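Indham Repair and Reuse Shed: Frequently Asked Questions

Last updated July 2022

What is the Shed?
We're a drop-in place on Merska Lane where people bring in old computers, radios, lamps and kitchen gadgets and learn how to fix them. We love old machines, and we love seeing them go home with their owners!

Do I need to know anything before I come?
Nope! Plenty of people show up having never held a screwdriver. Someone will sit down with you and go at your pace, and you do as much of the work as you feel like doing.

How much does it cost?
Coming in is free. If you want to join, membership is $25 a year and gets you into the parts room, plus first pick of the donated machines (there are some great ones in there right now).

Can I bring a desktop computer?
Yes, please do! Desktops are our favorite thing to work on. Most of them open up easily, the parts come out one at a time, and used memory and drives are cheap. Leave your monitor, keyboard and mouse at home, we have plenty.
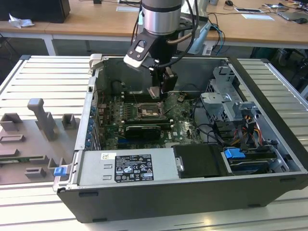 A desktop tower on its side with the side panel off, motherboard and graphics card in view.

What about laptops?
Also welcome, but please bring the charger. Some newer laptops have the memory and storage fixed in place, so look up your model first if you're hoping for an upgrade.

Will I lose my files?
Back up anything you care about before you come. If the computer won't start, tell us at the front desk and we'll talk about getting the files off the drive before anything else gets touched.

What can't you take?
No microwaves, no tube televisions, no swollen batteries. The county drop-off in Vikasstead takes all of these.

Can I donate a computer?
Absolutely. We take anything that's complete, working or dead. You can wipe the drive yourself or ask us to do it while you wait. We've passed along 933 machines so far, and we'd love to keep going!

How many things can I bring?
Please stick to 2 per visit so everyone gets a turn.

Is there parking?
There's a free lot behind the building, and the Chu Street bus stops right out front. The ramp is on the parking lot side.

Do you run classes?
Every March we do a beginner course on building a computer from used parts. It fills up fast, so ask to go on the list early.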